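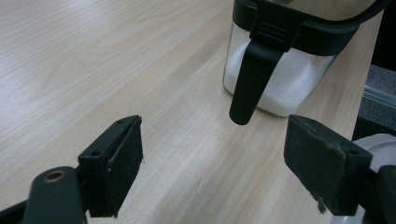 Good Practice for Shared Gripper Work
Project report, Rustad group, 30/09/2025

When our group joined the Rustad project we were handed a hand-held gripper, a table and a one-page rule sheet left over from the Hostum course. It was a kind little sheet, but it mostly told us to be careful, and we soon found that each of us meant something different by that! So we set ourselves the task of writing rules that a new student could follow on the first morning without having to ask.

We began with 5 rules and ended with rather more. The two we argued over longest were about grip. Thin plastic gives way under the fingers, so our rule is to close slowly and stop as soon as both sides touch – never squeeze to make sure.

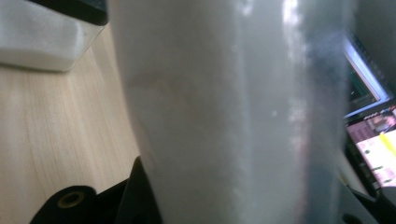 The other was about the pads. Foam picks up dust and frays, and we now ask people to look at both pads before each session and write down what they find, even if it is only "a bit dusty". Pads are to be changed after 300 grips, or sooner if fibres are hanging off.

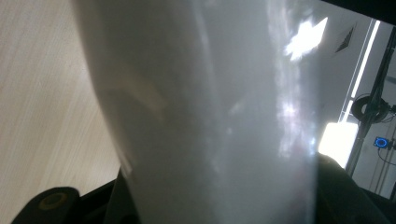
Clear and see-through things have a section of their own, as they catch the light and are easy to misjudge. We ask for the lights to be left alone for a whole session, and for any change to go in the log.

The log itself lives in Sisamum, the shared folder, and the Rakov group will try our rules in October.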